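Sorting cell at Kistitthorpe still needs its clamps

KISTITTHORPE — The bin-picking cell at the Flasero workshop is back in service this August after a refit that was supposed to make it look after itself. Whether it does is another matter.

The cell is a simple one on paper. An arm reaches into a metal bin, takes out one object and drops it in the next bin over. Sanna, the software that runs it, was sold to the workshop as needing almost no setup. Evaristo Lombardi, the technician who has charge of the cell, spent most of the refit on the bins.

"If a bin moves, the arm doesn't know," Lombardi said. "It goes where the bin used to be. So first you clamp, then you talk about software."

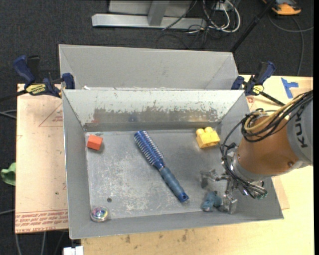 The gripper beside a small toy figure in the front bin, with bar clamps near the join between the two bins.

The bins are held down with ordinary bar clamps, blue and black, of the sort found in any woodshop. Brikmont, which handled the refit, had quoted for a bolted steel base. It has not arrived, and the company would not give a delivery date.

The wear on the metal is harder to clamp down. Coating has been scraped away along the back wall of the front bin and the floor is covered in scratches. Lombardi blames low grasps near the walls and has raised the lowest point the fingers may reach by 3 millimeters. He now checks that setting at the start of each shift, along with the cable bundle on the wrist, a job that takes him four minutes.

Brikmont says the refit cut stoppages sharply. Asked for the figures, it supplied a log covering 32 hours of running, all of it with Lombardi in the room. The log lists three stops and gives no cause for any of them. Nor does it say what the rate was before the work began.

A longer run without an attendant is planned once the base is fitted. The clamps stay on until then.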